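Chapter 4
From Wrap to Vase

Before you start: read the pages on cutting tools again if it's been a while. You'll need the knife for this one. Scissors if you must.

What this chapter covers
Laying out a finished bouquet. Picking the vase. Taking off the wrap, or leaving it on. Recutting. Getting the stems in without wrecking the heads. Water and feeding come at the end and get their own practice sheet.

4.1 The bouquet on the table

Most bouquets reach the customer finished. Somebody at the bench has bound the stems, wrapped the handle, set the big flowers where they'll show. Then it gets put down on a table, and the trouble starts. Roses are heavy. Grass plumes bend. Filler catches on anything.

So, rule one: lay it on its side with the handle toward the hand you'll pick up with. Heads toward the open side of the table, not up against a wall or a stack of boxes. A little overhang is fine for a minute or two, better than crushing the outer blooms flat. Vase further back, standing, where your sleeve won't get it.

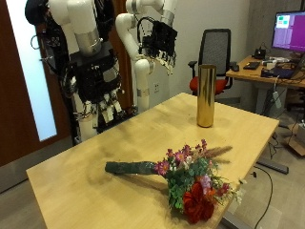
Now look at weight. In a mixed bunch the large roses usually want to roll to the bottom and drag the rest along. Daisy types sit high and light. Tiny white filler goes everywhere. Before you lift, slide one hand under the heads and the other around the handle, and feel which side is heavy. That side goes toward you when the bouquet stands up. Students skip this every single term and then spend ten minutes turning the vase.

Dried and fresh together: brown grass plumes are common in autumn bunches and they don't want water. If they're bound in with the fresh stems leave them, they will cope. If they're loose, pull them, and put them back last.

4.2 Clearing the space

You need room for your elbows. More than you think. Move the chair out of reach of your heels, check where the cables run, know where you'll step back to. People do step back, to look at the arrangment, and that's when a vase goes over.

Scuffs and smudges on the tabletop don't matter for the flowers. Grit does. Wipe down, then dry, then lay out paper if you're cutting on the same surface. At the Serach evening course we cut over a tray and that works too.

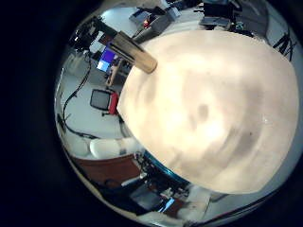

Figure 4.2. Floor to the side of the work area: mesh-backed office chair, long black cable, monitor lit.

Light next. Daylight if you have it, and from one side. Overhead light flattens everything and you'll overfill the front. Turn the vase a quarter, look, turn again.

4.3 Choosing the vase

Tall and narrow for a bound bouquet. The binding does the arranging, the vase only holds it up. Wide mouths let the whole bunch slump to one side, and then you're adding stems you haven't got.

Height: the usual rule says flowers one and a half times the vase. Good enough for practice. A 23 cm cylinder suits most of the bunches in this book. In the exercises we use the plain Wedholm cylinder, catalog no. 2508, but any straight-sided vase will do, so don't go buying one.

Metallic finishes need thought. Gold reflects whatever stands near it, so a red rose against the rim reads as two reds, and a messy room shows up in the vase as well. It also hides the water line. With glass you can see when it's low. With metal you have to lift it or put a finger in. Write the fill date on a bit of tape underneath, it saves arguing.

Check the inside as well. Some decorative metal vases aren't sealed at the seam. Fill, stand on dry paper, wait an hour. Use a liner if the paper's damp.

4.4 Wrap on or wrap off?

Paper and film come off. Always. The binding under them is another matter. A tied handle keeps the spiral, and if you cut it you're making a new bouquet from scratch, which is the next chapter. Leave the tie, trim below it.

Ribbon or tape over the stems, the long dark green kind for instance, can stay for a short event, as long as the ends of the stems are bare. More than a day and it should come off. Stems under tape go soft.

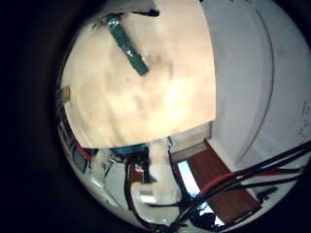
Danang Nair disagrees, and told us so when he read the draft: take the tape off every time, event or no event, because the one you leave on is the one that smells by morning. We've kept our wording. He has a point about roses though.

Nadhirah Wibisono's method sits in between. Slit the tape along the handle, peel the lower half only, recut, and leave the upper half holding the spiral. Quick, and it looks tidy above the rim. Try it on a Kusuma practice bundle first, they're cheap and they forgive a lot.

4.5 Standing it up

Water in first. About two-thirds full for a narrow cylinder, so for a small one 500 ml will get you close. Feed stirred in. Recut every stem at a slant, then don't hang about, straight in.

Lower the handle from directly above. Both hands. If the heads catch on the rim, stop, lift, gather the outer leaves with your fingers and go again. Never push from the top. Once the stems touch bottom let go of the heads before you let go of the handle. Sounds fussy. Do it anyway.

If it leans, turn the bouquet inside the vase, not the vase itself. Still leaning, one stem is too long. Find it. 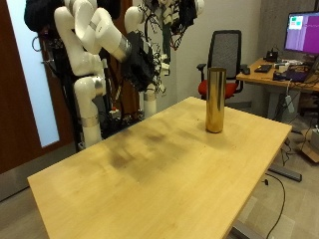 Practice 4.A

1. Set out a vase and a wrapped bouquet. Lay the bouquet down as in 4.1 and mark the heavy side with a scrap of thread.
2. Measure stem length from the tie down, then vase depth inside. Write both in your log. Decide how much to trim before you touch the knife.
3. Trim, lower, adjust. Sketch the result from the front and from one side.
4. Lift it out and lower it again with the other hand leading. Note any damage to petals or filler.

Keep the trimmings. You'll want them for 4.B, where we look at cut ends after a night in plain water next to a night in water with feed.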